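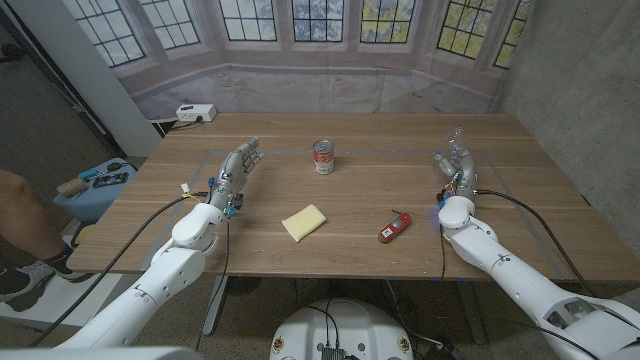
Rondley Annex, ground floor. Wooden table, light oak-brown top.

Home | Buildings | Checklists | Forms | Contact

Annual walk-through: fire, exits, electrical and slips
Building: Rondley Annex, Hevville
Date of visit: 2023-08-11
Marks used: OK / Fix / Not shown

"Not shown" means I was told it was fine and nobody could show me. I don't count that as a pass.

1. Exits and routes

1.1 Front doors open fully from inside without a key – OK

1.2 Rear exit opens fully – Fix
Opens to a bit more than half, then catches on the mat. The January sheet says "mat to be trimmed." The mat has not been trimmed.

1.3 Exit signs lit – OK, except the one by the stairs
The building office says a bulb is on order. I asked for the order slip and got a shrug.

1.4 Corridors clear – Fix
Flattened boxes stacked outside room 167. They may well be gone by the weekend, as I was promised. They were there when I walked past, and a corridor has to be clear on the days people use it.

2. Extinguishers and alarms

2.1 Extinguishers on hooks, pins and seals in place – OK

2.2 Service tags current – Fix
Unit 362 has a tag with the month punched and no year. The supplier, Ouellet, calls this a "known labeling issue." Maybe so. Until there is a year on it I'm treating the unit as overdue.

2.3 Alarm panel shows no faults – OK

2.4 Monthly alarm test recorded – Not shown
The log has a check mark in every box, all in the same pen and the same slant. Perhaps one very regular person does it. I would like to see the panel's own history printed out next to it.

2.5 Smoke detectors uncovered – OK
Last year's painter's tape is off.

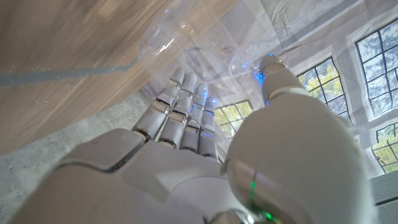 Rondley Annex, same visit. White hand from the palm side.

3. Electrical

3.1 Outlets and cover plates sound – Fix
Cracked plate in room 408, low on the window wall. Tape over a crack is not a repair.

3.2 No power strip plugged into another – Fix
Found in the break room: kettle, microwave and toaster on the far end of the pair. Everyone seemed surprised, though the coffee rings suggest it has been that way for a while.

3.3 Breaker panel labeled and reachable – OK
Labels are readable. I did not test whether they are right.

3.4 Space heaters put away for the summer – OK

4. Floors and stairs

4.1 Handrails firm – OK

4.2 Stair edging secure – Fix
Loose on step 5, counting from the bottom. The Hosent strip put down last year is sold as "permanent."

4.3 Entry mats flat – Fix
See 1.2.

4.4 Spill kit stocked – Not shown
Cabinet locked, key "with somebody."

5. First aid

5.1 Kit in marked location – OK

5.2 Contents in date – Fix
Eye wash expired. Bandages fine.

5.3 Emergency numbers posted – OK
Old area map still pinned beside them – take it down.

Follow-up

Items marked Fix need a photo or a receipt before they are closed. An email saying "done" will be filed and the item left open. Items marked Not shown stay open until I have seen the thing itself. The rear exit comes first, and the power strips should be separated today.

Hevville Building Safety | Contact the office | © 2023 | Back to top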